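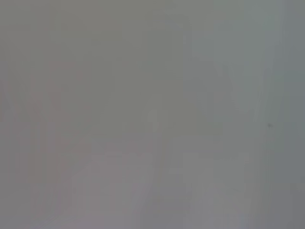
30 Jan 2023 - smoke room, batch 16

Turkey and pear links again, third go at it. December ones were too dry and the pear went to nothing. Changes this time: pear diced bigger, added after the second grind, not before. Fat up a little. Salt the same.

Ground at the coarse plate, then medium. Meat was a bit warm by the second pass so back in the cooler for 15 minutes before mixing. Should have chilled the bowl too, forgot.

Casings from Leneldale. Soaked them overnight. Two splits near the start, then fine once I slowed the stuffer down. Pear chunks do catch in the narrow horn - use the wide one from now on!! Wrote it on the lid.

Hung 9 links on the top rail and the rest below. Dry for an hour, fan on low. Surface tacky, good. Smoke on after that, apple chips from Drernonthorpe, the last of the bag. Need to reorder, the Joubert chips burn too fast and leave that bitter edge on poultry. Fine for the pork.

Smoker ran hot at the back again. Rotated the rails halfway thru. Back links still came out darker. Door gasket? Somebody look at it before the next ham goes in.

Pulled at temp, checked the thickest link on each rail. Ice bath, then bloom on the rack for 40 minutes.

Tasting, cold first, then pan:
cold - smoke a bit strong, pear is there now, sage gets lost
pan - much better. juicy, skin snaps. Pear goes sweet and soft, nearly too sweet with the maple. Drop the maple by a third or leave it out and let people put syrup on at breakfast if they want it
texture - good bind, no crumble. One air pocket, my fault

Jasirell want a sample for their brunch menu. Send them this batch or wait? I'd say wait for 17 with less maple. Vac packed six for them anyway, bottom shelf of the freezer, labled.

To do
- order apple chips
- more sage, rub it fresh, the jar is old
- wide horn
- try half the batch with dried pear, soaked in cider
- clean drip tray, it is grim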